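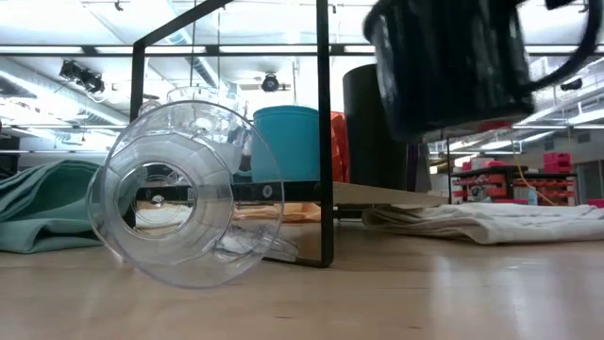 The Terkska's plastic jar on its side, with the towels out.

Terkska 70 oz Blender Jar: Review

I went into this one expecting to be annoyed. Grarov sells the Terkska as a replacement jar "with the clarity of glass," and I have owned enough plastic jars to know how that story usually goes. They look great on the first morning and like a shower door by June.

First the good part. It is clear, and mine still is after a couple of months. The faceted walls do throw a lot of glare under kitchen lights, so checking whether the smoothie still has lumps means tilting your head around until the reflections move. A plain round jar is easier to see into. I suspect the facets are there to look expensive, though the box says they "guide the blend," and I couldn't find any difference against my old Manalo jar using the same frozen berries and the same amount of milk.

The wide mouth is the best thing about it. My whole hand goes in with a dishcloth, and I don't have small hands. The ring down at the base is another matter. Peanut butter gets in there and stays. I ended up using a bottle brush, which I had to buy separately.

The handle is molded in clear plastic like everything else. It feels solid enough full of soup, but it has no grip at all with wet fingers. Dry it before you pour. I'd also say dry the jar by hand if you care how it looks, as water spots show up on every one of those flat sides.

Then there's the 1,000 blends claim printed on the lid insert. Fine, but how would I check? I use mine maybe four times a week. The warranty card asks for a receipt and a serial number, and I never found a serial number on the jar. I wrote to Grarov on a Thursday and got a form reply with a link to the same card.

Price is where I really hesitate. The Skuvik jar costs less, fits the same base and comes with a spare gasket. It's a bit cloudier and the mouth is narrower, so cleaning takes longer. If you blend sticky things every day, the Terkska may be worth the extra. For a weekend milkshake I'd save the money.

Pros: wide opening, stays clear so far, solid handle
Cons: glare, slippery when wet, ring at the base traps food, vague warranty
Rating: 3 out of 5

152 readers found this review helpful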